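Folding and sorting FAQ — Lastbridge laundry room and bedrooms

Updated in June, will add more when I get time. Ask Joni Salminen if yours isn't on here.

Where do I fold?
On the bed. The table in the laundry room is too short for anything with a hood. Blanket down first, garment on top, front side up.

How do I fold a hooded jacket?
Spread it flat, or flat-ish. Sleeves out. Pull the hood up past the collar so it isn't trapped underneath. Drawstrings on top where you can find them.

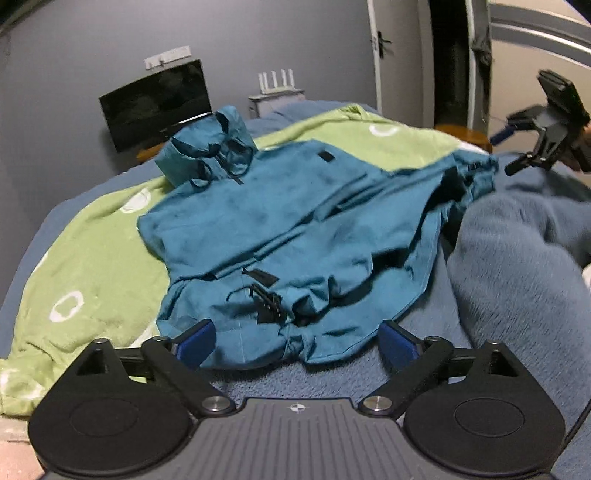 Then sleeves across the back, bottom hem up to the chest, hood down last. Buckles get closed before anything else — a loose one snags the fleece every time. Coveralls the same way, just fold the legs up first.

What about drawstrings?
Tie in a loose bow. No knots please. We had to cut two last winter.

Does it have to be neat?
No. It has to fit the shelf. Shelves in the Tumurgate rooms are 16 inches deep and the hall closet is 18, so fold to the smaller one and it goes in either.

Fleece blankets?
Halves, halves again, then roll. Don't press down on them to get more in, they just spring back and push teh door open. Thin blankets go on the shelf above.

Can I pick things up by the hood?
For a second, sure. Not for carrying. Get a hand under the middle, it keeps more of the fold and the seams don't pull.

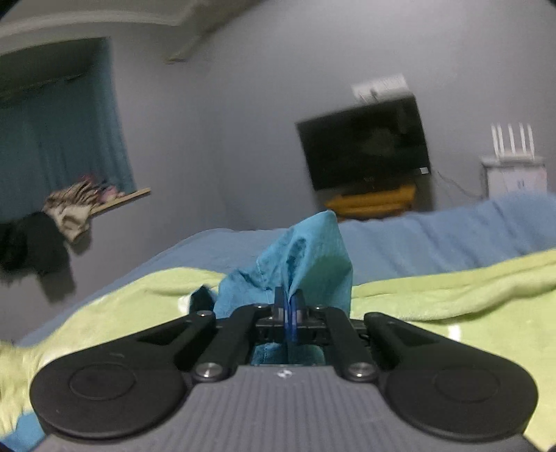
Zuzanna Pawlak wrote in to say she does it the other way round, hood folded in first and the rest wrapped over it, and it holds together better in a suitcase. Fine for travel. For the shelf I'd still leave the hood for last, easier to see which one is which.

What goes in the Pleno bins?
Socks, hats, gloves. Not jackets. Lids need to close.

I found something with no name tag?
Hook by room 254. Stays there til the end of the month, then it goes in the spare box.

Wash temp?
See the Szulc chart on the inside of the cupboard door. Outerwear on cool, inside out, buckles closed. Haven't got round to typing it up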